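Filed under: Tutorials > Perception > Segmentation

Clear plastic used to wreck my masks, and I'm thrilled to say it mostly doesn't anymore! The fix is a small change to the labeling pass in Stesex, and you can do it in an afternoon.

Start by adding a second class. You want "bag" for the whole outline and "contents" for whatever shows through. Label 129 images by hand, then let the Kikuchi script propose masks for the next 300 and correct those. Keep the outlines generous where the film wrinkles.

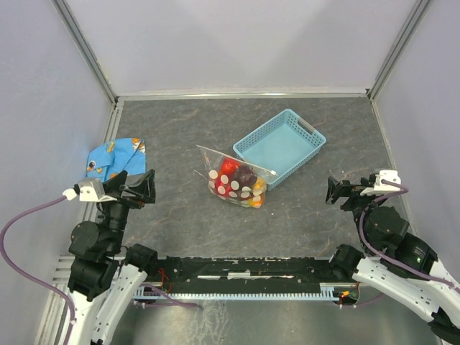
Training comes next, and my favorite trick is to turn off the color-based merge step (it's merge_by_hue in the config). With it on, the model glues red and yellow items into separate objects and forgets there's a bag at all. Printed dots make it worse, and so does a zipper strip that overlaps the side of a basket, so draw the bag outline right across the overlap and give the strip to the bag. Set the crop to include the whole basket rim too.

Run 3000 steps, then check the depth fill. If you see holes where the plastic shines, raise fill_radius to 14 and run the export again. Santeri Ruotsalainen suggested doing the fill per mask instead of per image, and wow, the edges come out so much cleaner.

Last step: load the export into the grasp planner and plot the top five candidates before you let anything move. They should land on the bag outline. If they cluster on one item inside, go back and check that "contents" is excluded from planning.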